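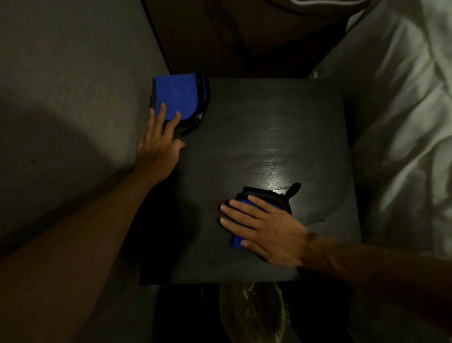
Dark Furniture, Small Surfaces
Care of the black bedside table
By Nilmini Ekanayake

A black tabletop shows dust sooner than any other surface in a bedroom, and it shows the cleaning too. Residue that would pass unseen on oak or pine dries as a gray film, and under a ceiling light the film reads as arcs that follow the path of the hand. Most complaints about dark nightstands come down to this film. Few concern the finish itself.

Edem Mensah repairs and refinishes furniture at Nimwood, a workshop that takes in a good deal of bedroom stock. His method for a small top uses 2 cloths and very little liquid. The first cloth is barely damp and lifts the dust. The second is dry and follows right away, before moisture can settle in the grain. Both are folded before they touch the table. A cloth used open drags its corners, and the corners put dust back on the strip that was just wiped.

"People press with the fingertips," Mensah says. "You get four narrow tracks. Use the whole palm and let the fold do the work."

The fold also sets the schedule. Folded in half and in half again, a cloth gives several clean faces. When one grays, it is turned. When all have been used, the cloth goes to the wash, without fabric softener, which coats the fibers and leaves streaks of its own.
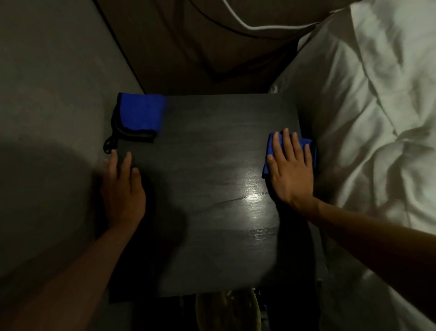
Blue cloths on a dark top. The reflection brings out the grain.

Overhead light is the best inspection tool available, and it costs nothing. Stand so that the reflection falls on the section being worked, then shift a step and check again. Film dulls the reflection evenly. A scratch breaks it in a line and stays put when the cloth passes over. Mensah marks such lines with a scrap of painter's tape and leaves them for later – rubbing harder at a scratch tends to polish the finish on either side and make it easier to see.

Direction matters less than is often claimed. With the grain is the convention, and on an open-pored finish it does help. On a sealed top, overlapping passes in any one direction will serve. Xuân Giáp, who looks after furnished rentals in the Otden district, starts at the far edge and works toward herself. She does the rim last, with a fresh face of the cloth, and keeps it clear of the bed fabric. 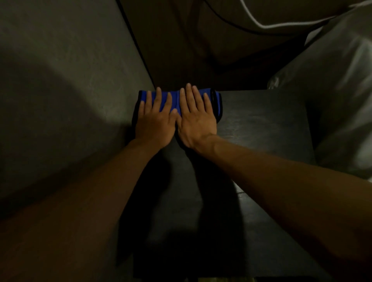 For the closing pass she uses both hands. The pressure is more even that way, and a light table is less likely to creep across the floor. She allows 30 seconds for the dry pass and puts nothing back on the top until it feels dry at the corners.

Polish is a separate question. Mensah applies none to sealed tops. Giáp uses a thin paste wax once a year, in November, and buffs it the same day. Spray polish is the product both avoid: it builds up in layers, and the layers hold dust.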